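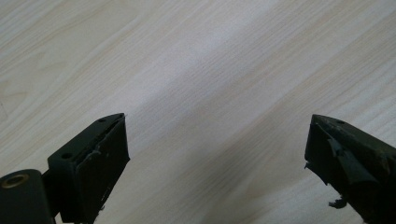 Search the archive Go

Re: [trestau-royals] Stumeck visit — who is actually coming??

From: Deepika Salian
To: trestau-royals list
25th June

All,

Typing this between two calls so forgive the state of it.

Have finally heard back from the press office. Short version — the Princess is still coming to Stumeck, the Prince is not. No reason given and I wasn't going to push. The statement going out tomorrow says "a change to the schedule" and nothing else, so please can we stick to that wording on the site and not start guessing. I know what Nolis printed. Nolis also printed that she was moving to Canada.

Replying to Amos below because he asked the most questions.

Amos Pennington wrote:
> Can someone tell me what is going on. My sister called to say
> the Prince has pulled out of Stumeck and it's all over Nolis that
> they aren't speaking. I have a train ticket I can't get money back
> on. Also is the walkabout before or after the hospital, because
> the last email said both. Also are we saying anything about the
> speech? I thought it was fine and I don't see why she should
> apologize for it. Half the people complaining never heard it.
> Amos

1. Walkabout is AFTER the hospital. The earlier email was my mistake, I pasted from the old plan. She goes in by the side door, stays inside for the opening of the new ward, then walks down to the square.

2. Your ticket. Sorry. Come anyway? She is the one most of us want to see and the crowd will be smaller now, you might get near the front for once.

3. The speech. We have had a lot of mail on this and I'm not going to pretend the list agrees. Wilma thinks a working royal shouldn't be talking about newspaper owners at all, at a dinner or anywhere else, and she's put it well in a piece that goes up tonight. Gangadharan thinks the opposite, and his goes up next to hers. I read the full text last night, all 8 pages, and the line everyone is quoting is half a sentence. The rest of it is about school libraries. So read it before writing in, please. Link is on the front page under the big photo.

The petition asking her to withdraw the remarks had 1,167 names when I looked this morning. The one thanking her for them I can't find a number for. Please don't post either one here, list rules, we went through this in the spring and it was miserable.

4. Nolis. No, we are not linking to it. Their "friend of the couple" has now been wrong about the house, the dog and the christening. If the Palace says something on the record we'll run it, otherwise leave it. Tadhg, that means the headline you put up last night has to come down, even with the question mark. Sorry, I know you were up late.

Still to sort:

— Someone to write up the hospital part. We get one pass. Wilma had it last time so I'd like it to go to someone new, tell me by tonight
— Bangera have offered to print the souvenir sheet again, same price, but they need the text in the next couple of days and it still has both of them on the cover. Gangadharan can you fix teh cover line
— 19 people have said yes to lunch afterward. The room at the back holds more than that so there's still space, but reply to me and not to the whole list

Flowers — she'll take small bunches, no cellophane, nothing with a card longer than a line or two. Gifts go to the staff walking behind her. And if you get to speak to her, please don't ask where he is. She's going to hear that all day.

Amos if I missed anything call me, I'm not near email untill this evening.

Deepika

4 replies 2 shares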